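Progress report - clearing tables in the lunch area, Nirkden building
Prepared by Mathis Bailly
04/07/2008

Work since the last report

The clearing station is set up and in use. We moved it off the carpeted side and onto the painted concrete, on the aisle side of the yellow line, as agreed with Jaramillo in November. The table is the white one from the old stock room. It wipes down well and did not need a new top, so the money set aside for that is still unspent.

The layout is the one in the proposal. Dishes that go back to the kitchen are kept on a blue tray at the left. Throwaway items stay in the middle until they are sorted, and the bin stands against the right side of the table. We tried the bin under the table for three weeks and went back to the side position. People kicked it, and the paper bags caught on the table edge on the way down.

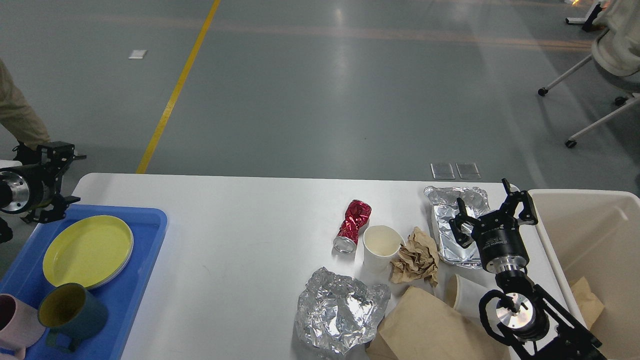
Figure 1. Clearing table with dish tray at left, mixed lunch waste in the middle, bin at right.

The mix on the table is typical of a lunch where food was brought in from outside: paper cups, a drink can, brown paper and foil. Foil is the item we have had to think about most. A tray like the one at the far side of the table keeps its shape and takes up a lot of the bin, and a loose sheet of foil gets balled up with paper if it is not pulled out first. The current rule is that foil is taken out before any paper is touched. Astik will take clean foil together with cans, but not foil with food on it, so trays are scraped first and go to general waste if they can't be scraped clean.

Paper cups are still going to general waste. Astik does not accept them with the paper and we have not found another outlet. I had hoped to have an answer from Dutuvari by now. They asked for a sample bag, it was sent, and I will chase it this month.

Dishes

The dish side is working better than expected. Before the tray was put in, plates and mugs were left among the trash and some were thrown out with it. We bought 40 replacement plates and mugs under the first payment and 20 of those are still in the cupboard. No further order is planned.

The one complaint from the kitchen is that mugs get laid down on the tray and drip onto the plates. We have asked people to stand mugs upright at the corner. It is done some of the time.

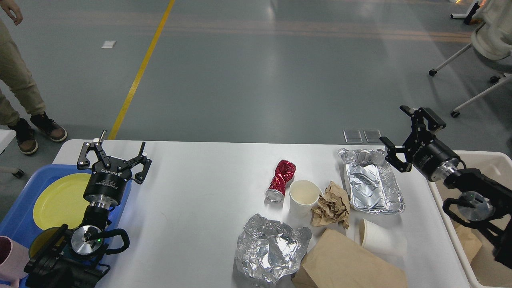
Figure 2. Crushed can and paper cup awaiting sorting, with plates on the tray and brown paper in the bin.

Order of sorting

The written steps posted by the table were too long and have been cut down. They now read:

Plates and mugs to the tray.
Foil and cans out next.
Paper and bags flat in the bin.
Cups last, emptied first.

Emptying the cups is the step most often skipped. A cup with coffee left in it will spoil a whole bin of clean paper, and this has been the cause of nearly all the loads Astik turned down. We are going to put a small bucket with a strainer on the floor by the table - it was in the original budget under "sundries" and was never bought.

Spending

Spending to date is $1,916, all of it on dishes, trays, bins and signs. Nothing has been charged for labor. The amount held back for the table top can be returned or moved to the second station, whichever Jaramillo prefers. I need to know before the next order goes in.

Still to do

The second station, at the loading end, has a table but no tray or bin yet. Scraps still end up on the floor and the evening sweep stays in the plan for now. Signs for the second station are printed. The bin liners we have are too short for the taller bins and will be swapped for the next size up at no cost.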